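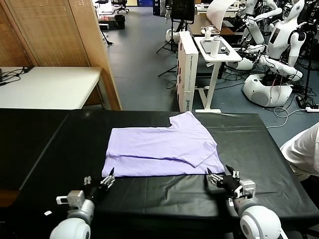
Intermittent loss of finger torque during shirt folding, no fault reported

I have a bimanual folding cell that loses grip force on one hand partway through a cycle and never raises a fault. The controller is a Jikton motion controller, arms and hands on separate CAN segments, one Voltgate 48 V supply for everything. The task is short-sleeved T-shirts on a table covered in black cloth. Both hands come in at the bottom edge of the shirt, one at each lower corner, and make the last fold from there. The right hand is the one that fails. When it fails, the finger current drops to near zero for 200 ms, the corner is released, and the arm finishes the trajectory with nothing in the hand. The program then reports a good cycle.

What I know so far:

It happens once in almost 390 cycles on average, but the spacing is very uneven. I have had 3 in one hour and then nothing until the next day.

The position loop on the hand stays closed the whole time. Encoder values are continuous. Only the current drops.

The supply log shows nothing, but it samples once per second, so I would not expect it to.

Swapping the left and right hands did not move the fault. It stayed on the right side. I take this to mean the hand itself is good.

Replacing the right CAN cable changed nothing.

The part that bothers me is the silence. A dropped shirt costs me a refold. The same cell is supposed to go to our Hevville site in March, where operators will be reaching in to load garments, and I do not want to hand over a machine that can lose and regain torque without saying so. When the current comes back it comes back in one step, and the fingers close hard.

Is there a setting on the Jikton that turns a current dropout into a fault? And where would you look for the cause?

Posted by tablefold

Two separate problems, so I will take them separately.

The missing fault first. On the controllers I have worked with in this family, the current monitor compares actual current to the limit, and it only looks in one direction. Overcurrent trips it. Undercurrent does not, because zero current is a legal state for a hand that is holding nothing. You have to build the check yourself. During any segment of the program where the hand is supposed to be gripping, compare commanded current to measured current, and raise a stop if the difference stays above a threshold for longer than a few control ticks. I use 7 ticks. Fewer than that and I get nuisance trips from normal finger settling.

Make the stop a latched one. If it clears on its own, you are back where you started when the current returns.

Then the step on recovery. Your position loop is still integrating during the dropout. For 200 ms it is asking for torque and not getting any, so the integrator winds up, and when the drive comes back it delivers all of it. Freeze the integrator when the mismatch check is true, and ramp the current limit from zero on re-enable. This should be done regardless of what you find on the electrical side. Fingers closing at full current near a person loading garments is a finding in any risk assessment I have sat through, even with small hands.

For the cause, the swap test tells you a lot. The fault stayed with the side, so it is in what stayed on that side: the wrist connector, the harness through the forearm, the drive channel, or the ground return. A 200 ms dropout with a clean encoder suggests that logic power is fine and motor power is going away. Those are usually separate pins. 200 ms also looks more like a drive undervoltage lockout timer than like a mechanical contact. The contact may open for less than a millisecond and the drive then sits out its full timer. Check the drive manual for a number that matches.

Put a scope on the motor supply pins at the wrist, single-shot trigger on a falling edge, and leave it running. One capture is enough.

Do the test with real fabric in the hand.

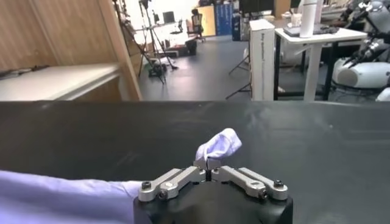 A dry run with empty fingers draws so little current that a marginal contact may hold all day. It is the sustained grip plus wrist rotation that loads it. If you want to speed things up, hold a corner at constant grip current and cycle only the wrist between its two end positions for the fold. In a cell I maintained, this brought a fault from a few per day to one every several minutes. Keep everybody outside the reach of the arms while you do it - you are trying to provoke an uncontrolled event, and the recovery step is not fixed yet.

When you have the capture:

If voltage at the wrist dips and voltage at the supply does not, it is harness or connector.

If both dip together, it is the supply or something else loading it. Look at what the other arm is doing at that moment. Two arms decelerating together can push the bus up, and some supplies respond to that by shutting their output for a moment.

If neither dips, it is the drive channel, and you should look at its temperature log.

Posted by looptime

check your velcro and cable ties on the forearm. had the same thing, bundle was tied too tight at the wrist and pulled on the plug every time it turned. cut the tie, left more slack, no more drops

Posted by mk_cell4

I agree with most of the long answer, with one correction and one addition.

The correction: do not put the mismatch check only in the user program. User program tasks on the Jikton run at lower priority than motion, and under load they can be late. Ours was late by enough to miss a 200 ms event entirely. There is a fast task slot intended for this sort of logic. Put the comparison there and let the user program read the latched flag. It is still ordinary control logic in either place. It is not a safety function and must not be counted as one in the Hevville paperwork. If people reach in, that needs a light curtain or a guarded door on the safety relay, with motor power removed by hardware.

The addition: the cell reports a good cycle after releasing the shirt, so the cycle result is based on trajectory completion alone. That is worth fixing too. At our Londoño line we compare average grip current over the fold segment with the value from the first half second after pickup. If it falls by more than half, the cycle is marked bad and the garment is diverted. It catches slips as well as electrical dropouts, and slips turned out to be the more common of the two. Thin jersey gives a low signal, so you will have to tune the threshold per fabric.

Posted by r_axis

Update from me, original poster.

The scope caught it on the second evening. Voltage at the right wrist drops to zero for a little under 2 ms, supply side is flat. The drive manual gives 200 ms as the re-enable delay after undervoltage, so that part matches exactly.

I opened the forearm. The motor power plug was seated, but one crimp had been made on the insulation and was only touching a few strands. There was also a cable tie right behind the plug, so both answers are partly right. I recrimped it, moved the tie back, and ran the wrist cycling test overnight with a shirt corner held. No events.

The mismatch check is now in the fast task, latched, with the integrator frozen and a ramp on re-enable. I tested it by pulling the motor power connector at the cabinet with the arms parked. It trips, and the fingers stay limp until reset.

Still open: the undervoltage event is recorded in the drive but is never passed up to the controller. I can read it by polling the register, but I have found no way to map it to a fault. If anyone has done this on the Jikton, please post the parameter.

Posted by tablefold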